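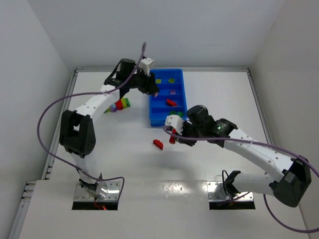 Sorting by colour: the divided bin gallery

Welcome to the sorting pages! If you've ever tipped a bag of small coloured blocks onto a table and felt your heart lift a little, you're among friends. The Kirnano collection now runs to over 2,000 pieces, and most of them go through a divided bin sooner or later. I could happily spend a whole Friday evening on it (and have).

Four compartments, one blue bin
Dividers running crosswise make such a difference. Each colour gets its own bit of floor, and a small block can land at any angle it likes without wandering in with its neighbours.

Yellow-green and dark green
My favourite pair to keep apart! Put one at the back and the other at the front and even a quick glance is enough. Side by side under a dim lamp they're much trickier, and I've had to re-sort the Vundby tub twice on their account.

Red with a scalloped edge
I love a piece with a fancy edge. The wavy side catches the light, and a red one stands out wonderfully against blue plastic. There are 96 reds in the big drawer at the moment, plus whatever has rolled under the sofa.

Purple-pink with a pattern
Soft colours deserve a compartment to themselves. The lighter pattern on the face is easy to miss when everything is in a heap, so do turn these over and have a proper look.

Pieces in a row
Before anything goes in the bin I like to push a few colours together on a plain white tabletop, all touching, and shuffle them about until I like the order. Slanting rows are just as good as straight ones, and much quicker!

The Prustadow mix
Next on the pile: 117 pieces in a box marked Prustadow, still all jumbled up. There are several shades of blue in there that I can't name yet, so I'm starting with those. More in July, when the second bin should be ready.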